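Cindo – bolsas e estojos de tecido

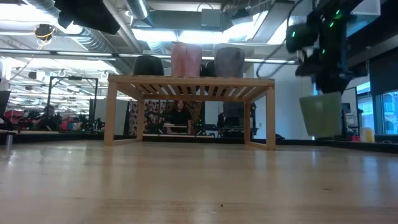
QUEM SOMOS

A Cindo faz bolsas, estojos e saquinhos de tecido macio. Começámos em Putville, numa sala por cima de uma retrosaria, com 2 máquinas de costura e uma mesa de corte emprestada. Hoje somos 14 pessoas e trabalhamos na rua Achterberg, no rés-do-chão.

O catálogo é curto de propósito. Temos formas arredondadas e formas altas, em preto, cinzento e rosa, e quase tudo o resto são variações de tamanho. O rosa entrou mais tarde, a pedido de uma loja de Kernness, e ficou. As peças são pensadas para estarem de pé sozinhas numa prateleira ou num banco – como o banco de ripas de madeira clara onde alinhamos os modelos.

Malachy Moynihan fundou a oficina e continua a desenhar os moldes. Cada molde novo passa por 5 protótipos antes de ir para o corte. Os que não seguem são desmanchados e o enchimento volta a ser usado.

Produzimos em séries pequenas, de até 25 unidades por cor. Quando uma série acaba, a seguinte pode demorar algumas semanas – avisamos sempre as lojas com antecedência.

Fazemos também arranjos: fechos, forros e costuras abertas. Aceitamos peças nossas de qualquer ano, desde que venham lavadas.

A oficina recebe visitas à quarta-feira, da parte da tarde. Convém marcar por telefone. O estacionamento fica nas traseiras, com entrada pelo portão verde.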